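Mitstead Shared Workshop
Intro to Home Automation Builds
Handout 4: Hands, Linkages and the Floor Layout

Bring this sheet and your Derna parts list. We are fitting hands this session, so the arm should already be bolted down and its power off.

1. Mark the floor
Use yellow tape on the carpet. Press it down hard, as carpet lifts the edges. Keep your parts trays 60 cm outside the lines.

2. Check the fingers
Move each finger by hand through its full travel. The pivot screw at the knuckle should be snug and still let the joint swing. If it binds, back the screw off a quarter turn and try again. Scuffs on the cover don't matter.

Two styles of gripper are in use on the Pudwood build. One has jointed fingers under a glossy dark shell. The other is black, with a flat, fan-shaped pad and thin metal rods along the top.
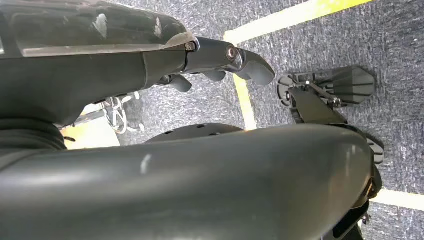 3. Set the linkage
Undo the small screws 3 turns, square up the pads, then tighten evenly. Open and close 10 times before you add any load.

4. Load test
Start with the 400 g block from the Carvalho kit. Note any slip in your log.

For next time: read the wiring section and bring your log. Motor drivers are handed out then.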